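Cling wrap

Cling wrap (also plastic wrap, food wrap or, to those who have lost patience with it, "the stuff") is a thin transparent film sold on a roll and used to seal food in containers, cover bowls and adhere to itself. It is particularly good at the last of these.

Materials

Early household film was made from polyvinylidene chloride, which clung superbly and kept smells where they belonged. Most film now sold for the kitchen is low-density polyethylene, which clings less. PVC film survives in butchers' shops and supermarkets, where it is stretched over trays of mince by machines that never lose the end.

Cling comes partly from static charge, picked up as the film is peeled off the roll, and partly from additives that make the surface tacky. It holds best on smooth surfaces such as glass and glazed china. On plastic tubs, the very things people most want to cover, it grips poorly.

The box

The roll is usually sold in a long cardboard carton with a serrated strip along one edge. The strip is meant to cut the film and often does. Many cartons also have push-in tabs at each end to stop the roll leaping out mid-pull, a feature most households discover years after buying their first box.

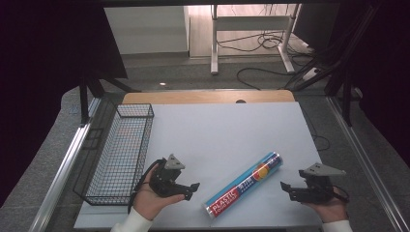

Paraskevi Lambrakis

Domestic rolls are commonly narrower than catering rolls, which suit benches with room for a proper dispenser. The Gollesley firm of Balaskas made one such dispenser, the Skurnex, with a sliding blade in place of teeth. It sold 800 units, of which 395 came back. The remainder are presumed to be in drawers in Keddale, where the firm had its only shop.

Use and disposal

Film labelled microwave-safe should be vented at one corner and kept clear of the food, especially fatty food. It shouldn't go in a conventional oven, although some restaurant cooks wrap meat in it for long, low roasting and become evasive when asked about it.

Cling wrap is rarely accepted in kerbside recycling, as it tangles in sorting machinery. Beeswax cloth, silicone lids and an upturned plate are the usual alternatives. The plate is the cheapest and has no organised supporters.

See also: Aluminium foil; Greaseproof paper; Leftovers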